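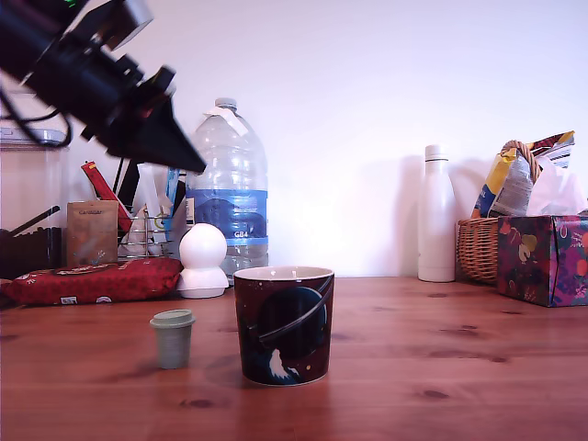
I got to the Gritby robotics club at the worst possible moment - snack break had just ended and everybody wanted to talk at once. My notes are a mess, so forgive me if I've put the team's answers together a little out of order.

The club is working toward the Claltura Cup, a student contest where an arm has to sort everyday objects on a tabletop. They get 7 minutes for a full run. The team captain, a junior who joined because her bus home didn't leave until five, told me the rules are short and the arguments are long.

"You have to pick stuff up and put it where the card says," she said. "That sounds so easy! Then you try it with a mug."

I asked what's wrong with mugs, and three people groaned. The programmer (he also does the wiring, and the team's T-shirts) explained that their arm, which they call Petek, comes in at a slant. If the angle is a little off, the tip bumps the rim before it can close.

"A little cup is worse," he said. "It's short, so you have to go way down, and then you're almost hitting the table. We spent most of May on short things."

They practice with whatever people bring from home, so the table is a jumble of cups, water bottles, packets and baskets. I wondered if plain blocks would be simpler, and the captain shook her head before I'd finished.

"We started with blocks. We got really good at blocks! Then we put out a bag of chips and Petek had no idea what to do with it."

Bags came up a lot, by the way. They crinkle, they slide, and they're a different shape every time you set them down. The team's youngest member, a freshman, has made them her specialty, and she keeps a notebook with 22 pages on crinkly packaging alone. I got to look through it - there are drawings, arrows, and one page that only says "NO" in marker.

The money side is tighter than I expected. They had $700 for the year and put $300 of it into a new gripper after the old one cracked at a scrimmage against Pekel. "We were winning, too," the programmer said. (The captain says they were not winning.)

Before I left I asked what they'd fix first if they had one more month. The programmer wanted better cables. The freshman wanted a second camera. The captain thought about it and asked if she could have a table with no knots in it, and then somebody called her over to reset for the next run.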